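Student operators wanted – two-arm sorting project

Winham Robotics Club is looking for students to join its Sarantis project for the spring term, starting in January. Places are open to anyone aged 16 or over who is enrolled at a school or college in the Winham area. You do not need to have programmed a robot before.

The project teaches a pair of small robot arms to handle shopping: taking toy fruit and vegetables out of bags, putting them into baskets and packing them again. Operators guide the arms by hand controls while the software records each attempt. The recordings are then used to train the arms to do the same job without an operator. We have 983 usable recordings so far, 171 of them made by first-year members.

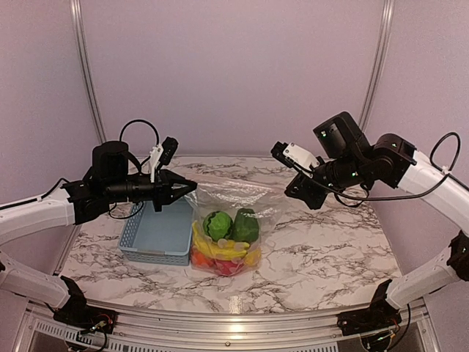

Sessions last 2 hours and start at 4.30 pm in the Haltosora workshop, on the ground floor next to the bike store. We ask each operator to come to at least three sessions a month. New members spend their first session on safety and on driving one arm before moving on to both.

You will:
– set out the items and guide the arms through each task
– mark every recording as good, poor or failed
– write a short note when something goes wrong
– help check cables and grippers at the end of the session

Patience matters more to us than exam results. Some tasks are repeated many times with small changes in where things are placed, and careful notes are needed throughout. Members who want to go further can join the coding group, which uses Python and meets separately.

There is no fee. The work is unpaid, but bus fares within Winham are refunded – keep your tickets. Wokesitz Tools lends us the workshop benches and will give a certificate to everyone who completes the term.

To apply, send a few lines on why you are interested, with your age and your school or college, to Magdalini Koutsoukos, project lead, through the contact form on the club page. Applicants under 18 need a signed consent form before their first session.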